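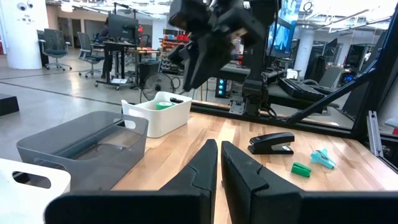
Photo: Nilmini Cassim

Prokwood Dikis two-arm teaching kit, reviewed
Oddur Þórarinsdóttir, 17/08/2020

The box says you can teach the Dikis "as you would teach a friend". I have never had to hold a friend by both wrists while they put a stapler in a tub, but I came to the kit with an open mind and 20 days of loan.

There are two ways to show it a job. In hand mode you press the collar, the joints go slack and you steer the arms yourself. In remote mode you sit at a pair of small copy arms and the big ones follow. Either way it saves each run, and once you have enough of them you press Learn and go home.

Hand mode is the one in the adverts, and I gave up on it by the second afternoon. The arms are well balanced, but your own sleeves get into every wrist camera recording, and the software then takes a keen interest in sleeves. It is fine for teaching a single pose. For anything with a beginning and an end, use the remote.

Remote mode is very good. The lag is small enough to forget, and the triggers have a decent spring to them. What you don't get is any feeling of grip, so you learn to judge a squeeze by eye through the wrist view, past two blunt black fingers that take up a fair share of it. Green tape lying flat in a white bin is a good test of character. So is a stapler set down on a slant. I found the teal clamp the hardest of the lot, as its jaws splay and there seem to be several sensible places to hold it, all of which I tried.

My task was tidying a bench into plastic bins. The manual suggests 20 runs for a simple pick and 400 for what it calls "household variety". I can report that 20 is optimistic. After a long week the arms would put the stapler away most times, and the small green piece when they felt like it.

The software is called Gazi and it is the weak part. Deleting a bad run takes four clicks and a confirmation, so you keep bad runs, and then the robot learns to hesitate exactly as you did. Mine now pauses before the tape - a fair likeness.

At 1468 a month it isn't cheap. The Citska is simpler to set up, but it has one arm and a joystick, and I would not go back to a joystick. Rent the Dikis, skip hand mode and bring a cushion for the operator's stool.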